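Mount bench notebook, Wednesday

Ellura works on paper, framing and mounts

Carried over from last entry: the Barros etchings are out of their old window mats and interleaved in the flat file, top drawer. Condition sheets are in the green folder. The only open item on the sheets is number 33, where the lower left corner has an old hinge that was put on with something other than wheat starch. Afonso Lobo tested it with a damp swab at the edge and it did not move. Left alone until paper conservation looks at it.

Frame depth. The profile the designer picked has a rebate of 33 mm. Stack as drawn is acrylic, spacer, window mat, sheet on its back mat, sealed backing, backboard. The stack closes with little to spare, and that assumes the backboard is flat, which the last delivery was not. I laid the boards face down on the flat table under weights overnight and most came back. The ones that did not are marked with a cross in pencil and are only for making templates.

Spacer. Drawn as 3 mm. On the two largest sheets the plate mark stands up more than I had allowed for, and with a cockle in the upper margin the high point came too near the glazing for comfort. Changed the spacer on those to a doubled strip. The doubled strip shows as a gray line if you stand to the side of the frame. The designer has seen it and prefers it to widening the window. Wrap it in the same paper as the window mat so the cut edge does not read as a different white.

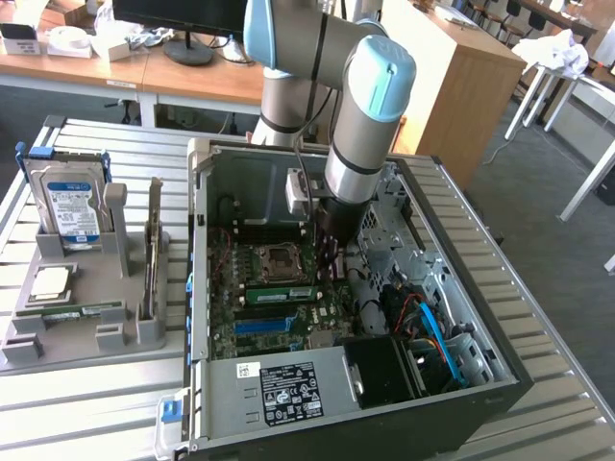
Backboard hold-down. The turn buttons that came with the frames put all of the load at the corners, and the middle of the long side lifts enough to pass a slip of paper. I want an even press along the full edge, released without a screwdriver over the back of the work. Made a trial in scrap brass: a light hinged frame that drops on the board and is held by a lever at the side. It is the same arrangement as the metal retention frame and lever on a processor socket, which stands raised on the green motherboard in the open computer tower. With the frame up, the whole opening is clear. With it down, the load goes on around the rim and nothing bears on the center. For us the rim would sit on the outer margin of the backboard, well outside the sheet. The trial piece holds the board flat. It is too heavy for the profile and the hinge pin fouls the hanging plate, so the next one gets a thinner strip and the hinge on the bottom rail.

Do not use the lever to pull down a bowed board. I tried it with one of the crossed boards and the brass took a set. If the board does not lie down under hand pressure, change the board.

Sealing. Foil tape on the package, folded over the edge of the glazing and burnished with the bone folder. The corners are the weak point. Cutting the tape with a square end and overlapping it gave a wrinkle at each corner that I could lift with a fingernail. A mitered fold with a small separate patch under it was better. It takes longer. Work from the bottom edge up so the overlaps shed downward.

The tape from the new roll has more tack than the old one and will not reposition. Dry fit first. One package had to be opened again over a fiber trapped behind the glazing, and the tape took the face paper off the edge of the backing. New backing cut from the same sheet, offcut kept.

Conditioned board. The back mats and backing have been in the humidity cabinet since the start of October. The cabinet holds steady except when someone leaves the latch on the first notch, where it looks shut and is not. There is now a strip of orange tape at the second notch. Packages should be closed up soon after the boards come out, so cut everything beforehand and put it all back in the cabinet until the sheet is hinged and ready.

Loggers. We have the Terkik units for this. They read well against each other, but the clip on the back is made for a shelf edge and is no use inside a frame. Lobo cut a pocket in a spare backing board so the logger sits flush in it, and closed up a dummy package with a blank sheet in place of a print. The dummy is hanging on the workshop north wall next to the real profile sample. Readings to be taken off it before we commit to the tape on everything. The units need to be started before they go in the pocket. I closed the first dummy with the logger off and had to open it. 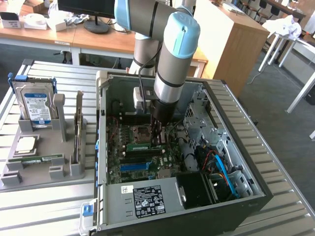
The clock on the second Terkik unit was also wrong, so its file does not line up with the first. I have corrected the offset in the spreadsheet and noted it in the header row. Whoever pulls the next download should check the clock against the wall and write both times down.

Hinges. Japanese paper, torn edges, pendant hinges at the top only, with wheat starch paste cooked fresh and passed through the strainer twice. The paste from the last batch was too wet and gave a faint cockle above the hinge on the test sheet. Put it on, blot it, wait, then place it. Keep the blotter and weight on until the hinge is dry to the back of the hand. For the two largest sheets I would like an additional support along the bottom margin made as a folded strip with no adhesive to the print. Lobo thinks it will show in the window. We will try it on the blank and look at it under the gallery lamp.

Window sizes. The Barros list gives plate size for some works and sheet size for others, in the same column and without saying which. The 205 mm figure on the list for the small landscape is the plate. I measured it. Cutting the window to the list would have put the bevel right on the plate mark. Please measure every sheet at the bench and write it on the back of the template in pencil, height first. The corrected list is pinned up by the mat cutter and the old one should go in the recycling.

Mat cutter. Blade depth had drifted and was scoring the slip sheet all the way through. Reset. The overcut at the top left corner that we have been seeing is from the stop, which has worn a notch. Turned the stop over and the overcut has gone. It will only turn over once. Replacement to be ordered along with blades.

Crates. Flotden came to measure for the travel crates. They would like the frames to go in with the glazing upright and the long edge parallel to the direction of travel, in slots lined with foam. Their drawing has the foam bearing on the face of the frame. The finish is a thin wax over stain and will mark. I asked for the bearing points to be moved to the sides and corners, with a loose tissue wrap. They will send a revised drawing. They also asked for weights with acrylic in, and I gave them the weight of the profile sample plus package. The hold-down is not in that weight and should be added once the strip is settled.

One thing I raised that is not on their drawing: the hanging plates stand proud of the back, so two frames facing the same way in adjacent slots need more clearance than the nominal depth. Either deeper slots or the plates go on at the venue. I would prefer to have them go on here, where the screws can be checked against the pilot holes, and take the deeper slots.
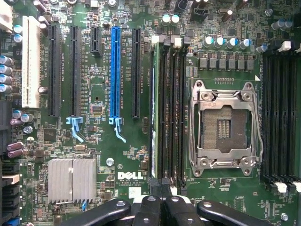
Motherboard from above, with the blue slot and its light blue latch.

Labels. The text panels are not our job but the label rails are. The rail sits below each frame and the drawing shows it touching the wall along its whole length. The north gallery wall is not flat. Shim from behind at the ends and leave the middle floating. The black felt pads we used last time left a mark in the paint, so use the clear ones.

Light. The lamp over the trial position was set by eye. Taken with the meter at the center of the window it was acceptable, but the upper corners read higher than the center on the side nearer the track. Turning the head inward evened it out and put the shadow of the top rail across the upper margin. With the doubled spacer the shadow is wider still. Moving the track out from the wall would fix both and is a question for the designer. Until that is answered, do not fix the hanging height on the two largest.

Stock. Low on foil tape, blotter and the thin Japanese paper. Plenty of mat board in the warm white. The cool white that was delivered by mistake is behind the door and is not to be cut.

Still to do

Thinner strip for the hold-down, hinge on bottom rail. Me.

Download the dummy and compare with the room logger. Lobo.

Corner patches on the packages already sealed, starting with the ones that have the square overlaps.

Ask conservation for a time to see number 33. It stays out of its mat until then, in its own folder in the flat file, and should not be moved to the framing table with the others.

Revised crate drawing from Flotden, check the bearing points and slot depth before replying.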